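4. Picture settings and first calibration

This section applies to the Prukavex desktop display with firmware dated 20/02/2019 or later. Mount the display on the Storel arm or the supplied foot (Section 3) before you start.

4.1 Before you start

1. Connect the display to a grounded outlet. The supplied power cord is 1,395 mm long. Do not extend it with a second cord.
2. Connect the video cable to Input 1. Input 2 does not accept a full-range signal.
3. Switch on the display and leave it on for 50 minutes. Turn off the sleep timer during this period.
4. Set the room lights to the level used for normal work. Close blinds on any window that faces the panel.
5. Wipe the panel with the dry cloth from the accessory bag.

CAUTION: Do not spray liquid on the panel. Liquid that enters the lower bezel can reach the backlight driver and is not covered by the warranty.

4.2 Brightness and contrast

1. Press MENU and select Picture > Mode > User. The factory modes are locked.
2. Set Contrast to 80. Set Dynamic Contrast to Off.
3. Open an image with large areas of plain gray at full screen.
4. Lower Brightness until two neighboring grays start to merge, then raise it by 6 steps.
5. Check the boundary between the grays from your normal seat. It must be visible along its full length.
6. Press MENU twice to store the values.

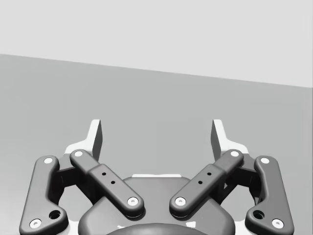
Fig. 4-1. Plain grays: pale wall, slightly darker surface, dark gripper parts.

NOTE: If the gray areas show bands, check that the video output of the computer is set to full range. Banding that remains after this change is usually caused by a color profile left over from an older display. Remove the profile and restart the computer.

NOTE: Uniformity Correction lowers the maximum brightness. Leave it Off unless one corner of the panel looks darker than the others after warm-up.

4.3 White point

1. Select Picture > Color > White Point.
2. Choose Warm, Neutral or Cool. Neutral is the factory value.
3. If you have the Vītola sensor, hang it over the center of the panel and tilt the panel back slightly so the sensor lies flat.
4. Start the Roltasgate utility and select Measure. Do not move the pointer across the sensor window while the measurement runs.
5. Select Write to Display when the green bar is full. The panel goes dark briefly while the values are stored.

If the utility reports Error 3, the sensor is picking up room light. Reseat it and measure again. Error 5 means that the USB cable between the display and the computer is missing.

4.4 Color saturation

1. Select Picture > Color > Saturation.
2. Open an image with strong colors against a neutral background.
3. Lower Red until shading is visible within the red areas. Repeat for Green.
4. Leave Blue at the factory value unless a sensor is in use.
5. Confirm that the neutral background has no tint. If it has, return to 4.3.
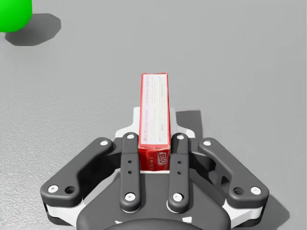 Fig. 4-2. Red box and green sphere on light gray. The shadow has soft edges.

CAUTION: Saturation values above 70 may clip bright colors. Clipped areas look flat and cannot be corrected with Contrast.

4.5 Locking and recalibration

1. Select System > Lock > Picture and enter a four-digit code.
2. Write the code on the label inside the rear cable cover.

The display shows a reminder after 3,000 hours of use. To clear it, repeat 4.2 through 4.4 and select System > Reminder > Reset. A factory reset erases the User mode and the lock code. It does not reset the hour counter.

For input names and signal timing, see Section 5.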